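Sprechnotizen Gönül Başaran: Vorratshaltung in kleinen Küchen

Einstieg: Umfrage in Branitz, 127 Haushalte. Frage ins Publikum, wer Mehl länger als ein Jahr lagert. 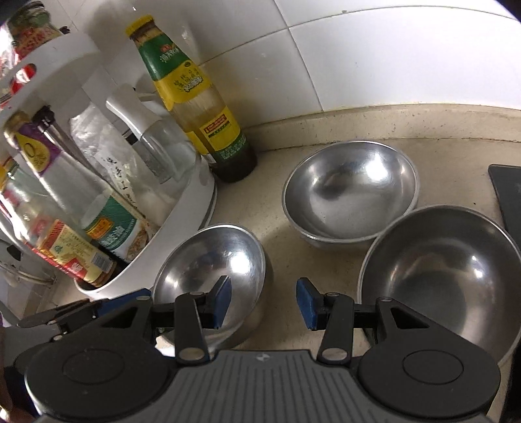

Dann Hülsenfrüchte. Einweichzeit nennen, Kichererbsen zwölf Stunden - Linsen gar nicht. Kurz auf das Handout verweisen.

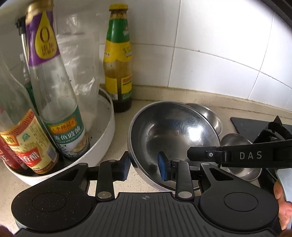 Kosten: 30 Euro Grundvorrat pro Person, Liste liegt aus. Beim Reis langsamer sprechen, dann Fragen.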